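Fandorport evening classes to move to new fee schedule in March
Jan 5, 2021 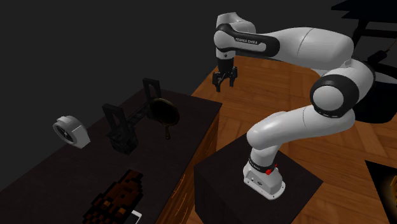

Rendering of a Franka Emika arm over a wooden tabletop.

Adults who sign up for evening classes in Fandorport will pay by the course instead of by the term starting in March, under a new schedule approved by the school district.

Under the current system, residents pay one flat fee and can take as many classes as they can fit in. The new schedule sets a separate price for each course, with the cheapest being the language conversation groups and the most expensive the bookkeeping certificate.

The district had 3601 evening enrollments last year, down from the year before. A total of 2866 were in subjects that will cost the same or less for a person taking one class. People taking two or more will generally pay more.

Elsa Huttunen, who runs the adult program, said the flat fee had worked well when most students came for several classes. "Now most people come for one," she said. "They were paying for four evenings and using one of them."

Students already partway through a two-term course will finish under the old fee. That covers 61 people, mostly in bookkeeping and the high school completion track.

The change drew some objections at the public hearing. Mutua Nyamweya, who teaches basic math at the Laaksonen building, said several of his students also take English and would see their costs go up. He asked the district to cap the total any one student can be charged in a term.

The district did not adopt a cap but agreed to widen the fee waiver. Anyone who qualified for a waiver last year will get one again without filling out a new application. New applicants will need to show proof of address and one recent pay stub or benefit letter. Decisions are to be mailed within two weeks.

Ulla Ikonen has taken classes in the program for six years and is signed up for ceramics and beginning Spanish. She said she would probably drop one. "I'll keep the Spanish," she said. "The kiln has been out half the time anyway."

The ceramics kiln is due to be replaced over the winter break, according to the district. Two sewing classes that met in the same wing will move upstairs for the spring and are expected to stay there.

Class times are changing as well. Most courses will begin at 6:15 p.m., a quarter of an hour later than now, to line up with the bus that stops outside the Laaksonen building. Classes at the Nakemia Street annex will keep their present hours. The annex parking lot will be closed for repaving during the first week of the term – students should use the lot behind the fire station.

Registration opens by phone and in person at the district office, and a paper catalog will go out to households with the water bill. Over 468 people were on waiting lists last fall, and those still waiting will be called before open registration starts. Refunds will be given up to the second class meeting, minus a small processing charge.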